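4.3 Checking the jaw estimator before a suturing run

Durkari ships with the jaw estimator switched on. Leave it off until you have finished this section. The default settings were tuned at Drotance on clean tools under even light, and they have never held up well anywhere else.

1. Start the arm controller and wait for both tools to report ready.

2. Open the Perception tab and load the needle-handover profile.

3. Set the frame buffer to 2000. The installer suggests 1000, which drops frames as soon as logging is on.

4. Compare the estimated jaw angle with the encoder value at three openings. If they differ by more than 2 degrees at any of them, recalibrate.

Note: the confidence score is a poor guide. It tells you how well the model agrees with itself. Kofi Quansah has logged scores close to the maximum with the needle tip placed on a bit of thread.
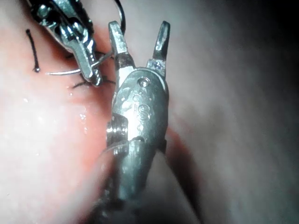
5. Turn on the mask overlay and look at the edges yourself. Bright reflections on metal are often labelled as background, and dark thread next to a dark jaw tends to be merged with it. The release notes call this "largely solved". Treat that as a hope.

6. Step through the handover plan one waypoint at a time. Reject any plan that closes a jaw on a needle pose older than 3 frames.

Caution: do not use Auto-accept. The planner will happily carry on from a bad pose, and the stop threshold only watches force.

7. Save the profile under a new name. Updates overwrite the original without asking.

Faults in the overlay go to Salvador Cordeiro at the Grurkville office, with the raw log attached. Screenshots alone will be sent back.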